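SUD 344: Substance Use and the Helping Relationship
Handout for Unit 4: Tolerance, dependence, and why they are separate lines on the form
Instructor: Shiela Tan

Bring this to class. I will refer to it by page and I will not slow down while you look for it in your bag.

1. Where we left off

Last unit was about screening, and most of you can now ask a stranger how much they drink without whispering. Good. This unit is about what the answers mean. You will meet three words that get used as if they were one word: tolerance, physical dependence, and addiction. Clients mix them up. Families mix them up. Two of your readings mix them up in the same paragraph, and I left them on the syllabus so you could have the pleasure of catching it.

2. Tolerance

Tolerance means that the same dose does less than it used to. The body adjusts. Liver enzymes may speed up, receptors may become less sensitive, and a person may simply get good at walking straight while impaired. That last one is called behavioral tolerance and it fools a lot of people, including the person doing the walking.

Tolerance on its own tells you very little. Coffee drinkers have it. So do plenty of patients taking pain medicine exactly as the label says. Write it down, date it, and keep asking questions.

Tolerance also fades. After a stretch without opioids (a jail stay, a detox bed, a hospital admission) a person who goes back to the old dose may be taking a fatal one. If you remember one thing from this page, make it that, and if you remember two, the other is that the client probably hasn't been told.

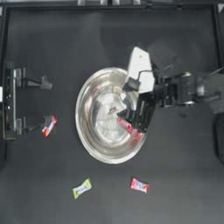
Fitriani Sumampouw asked why, if that is so, the discharge talk at her placement covered parking validation and follow-up appointments and never mentioned lost tolerance at all. She wanted to know whether it was an oversight or a policy. I said it was likely a form. Forms get written once and then live forever. She has since asked her supervisor the same question, and I'm told the meeting was lively.

3. Physical dependence

Dependence means the body has gotten used to having the drug around and complains when it leaves. The complaint is withdrawal. It can happen to anyone who takes certain drugs for long enough, and it does not ask about motive first.

Some points for your notes:

Alcohol and benzodiazepine withdrawal can kill. Seizures, delirium, the works. Never tell a heavy daily drinker to "just stop tonight." Refer for medical assessment, and do it before the pep talk.

Opioid withdrawal is miserable and usually less dangerous by itself, but vomiting and diarrhea can dehydrate a person badly, and "usually" is a word with some holes in it.

Stimulant withdrawal looks like sleep, hunger, and low mood. Staff often read it as laziness. Ask about suicidal thoughts anyway.

Antidepressants can cause symptoms when stopped suddenly. Hardly anyone calls those patients addicts. Think about why, and come ready to say it out loud.
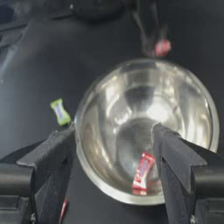 4. Addiction, or the thing the manual calls something else

The current diagnostic term is substance use disorder, rated mild, moderate, or severe. There are eleven criteria. Two of them are tolerance and withdrawal, and those two don't count when the drug is being taken as prescribed under medical care. The other nine have to do with control, craving, time, risk, and what is happening to the rest of the person's life.

So the useful question is rarely "how much." Try "what did you mean to do, and what happened?" Then be quiet. New counselors hate being quiet. Count to ten in your head if you must, in any language.

Case for discussion. Ayele takes a prescribed opioid after back surgery. After several months she needs a higher dose for the same relief, and she feels sick if she misses one. She takes it on schedule, goes to work, and would be thrilled never to see the bottle again. Her brother says she is "hooked." Decide what you would write in the chart, and then what you would say to the brother. These should not be the same sentence.

Second case. Grorkis drinks only on vacation. He has no tolerance to speak of and no withdrawal. On each of the last few trips he planned on two drinks, lost the evening, and once lost the rental car. Don't let the word "only" do your thinking for you.

5. Language on paper

Your chart note will be read by people who have never met the client. A judge may read it. The client may read it, and is allowed to. Write "stopped taking the medication" before you write "noncompliant." Write "test was positive for" before you write "dirty." I grade on this - last term it was worth 100 points and several people donated theirs back to me.

6. Assignment

Write a case note on either client, 800 words at most. I stop reading at the limit, even in the middle of a very moving sentence. Cite the Flernetti chapter or the Pekow article, and say which of them you think confuses dependence with addiction. There is a right answer. Submit by 5 p.m. on the day of our next meeting.

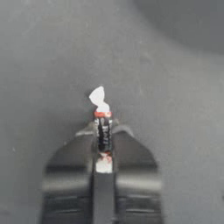
Room 28, September

Corrections to the above, after the first section met. The Pekow article is in the second reading packet, not the first. The limit does not include your references, so please stop emailing. And several of you asked whether Ayele should be tapered. That is a question for her prescriber. What you can do is ask how she feels about the dose, write down what she says, and make sure the prescriber hears it too.

Unit 5 is on relapse and what to say the morning after one. Read the whole chapter, tables included.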